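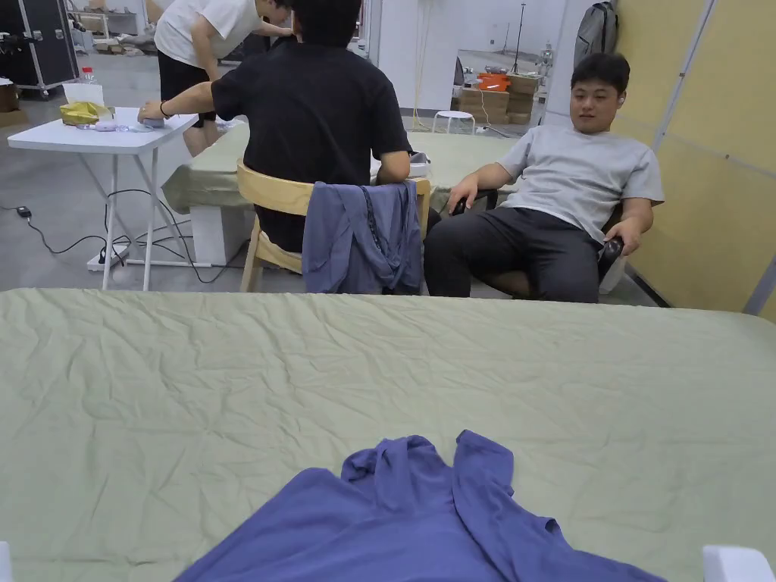

[darnavar-data] Re: cloth set, what counts as a finished take?

From: Shota Hirano
To: darnavar-data
Date: Wednesday, March 12, 2025

Thanks for asking this on the list. I'd already answered the same thing twice in private mail, and I think I gave two slightly different answers, so please treat this one as the rule until we change it.

> We are starting the cloth tasks at our site next week and I have read
> the Darnavar notes twice. I still can't tell when a take is finished.
> The notes say "garment at rest, hands clear". Does a hood that is
> still slowly falling open count as at rest? And if the person makes a
> mistake halfway and fixes it, do we keep it or throw it out? On the
> Lellton set we threw everything like that away.
>
> Also, do you want the sheet pulled flat between takes? Ours wrinkles
> as soon as anybody leans on it, and flattening it each time is most
> of the work.
>
> Last one: we have both the head view and the hand-held grippers. Can
> we send head view only for some tasks, or does it have to be both?

Taking these in order.

End of take. Let go, bring both hands back past the near edge of the sheet, and hold still for a slow count of three. If the hood is still moving at the end of the count, keep holding. The trimming script looks for a quiet stretch at the end and cuts there, so an extra second or two costs us nothing. Stopping early does cost us, and those takes go in the bin.

Mistakes. Keep them if the person fixes the problem without help and carries on to the end. A dropped sleeve that gets picked up again is exactly what we're short of. The first model we trained on the Safavi cloth set folded quite well until it missed a grasp, and then it went on through the rest of the motions with nothing between its fingers. There were almost no recoveries in that set for it to learn from. Put "R" in the notes column when there is one. Don't fake them. People overact when you ask for a mistake, and you can see it right away in the hand speed.

Throw the take out if somebody else reaches in to help, or if the garment ends up on the floor.

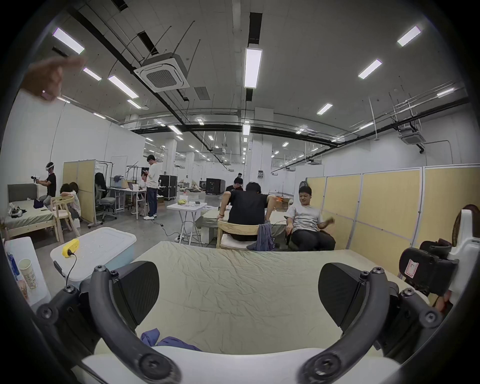
The sheet. Leave the wrinkles. Straighten it if a corner has come right off the mattress or table, otherwise don't touch it. Same goes for the rest of the room. I was asked at the start whether everybody should clear out of view while a take is running, and I said no. People can sit, walk past, talk or look at their phones. We want the backgrounds to vary, and a policy that only works in front of a bare wall is no good to us. What I do ask is that each person in the room has signed the consent form before any recording starts, including visitors.

Start positions matter more than the sheet. Pick the garment up, drop it, and begin from wherever it lands. Of the 590 takes in the last upload, 334 started with the hood facing the same way, and I'd like that to be a lot lower in the next one. If you find yourself arranging it neatly, drop it again.

Views. Send both where you have both. Head view alone is fine for the sorting tasks but not for cloth, because the hands cover the part we need at the moment of the grasp. If a gripper recording fails partway through a session, send what you have and mark the rest "head only". I'll sort it at this end.

A few smaller things that came up with the Brillier site:

- Record the garment colour in the sheet using plain words. "Blue" is fine. We had five names for the same grey.
- Check that both gripper fingers open fully before each session. A loose screw at the joint changes the width reading and it's hard to correct later.
- Swap operators after up to 200 takes. The folding gets very regular after that and stops being useful.
- Upload at the end of the day, even if the batch is small.

I'll put the end-of-take rule and the "R" mark into the notes before the April batch. If your site has already recorded cloth takes under the old wording, don't redo them. Send me the folder name and I'll run the trimming script over it and tell you which ones to drop.

Shota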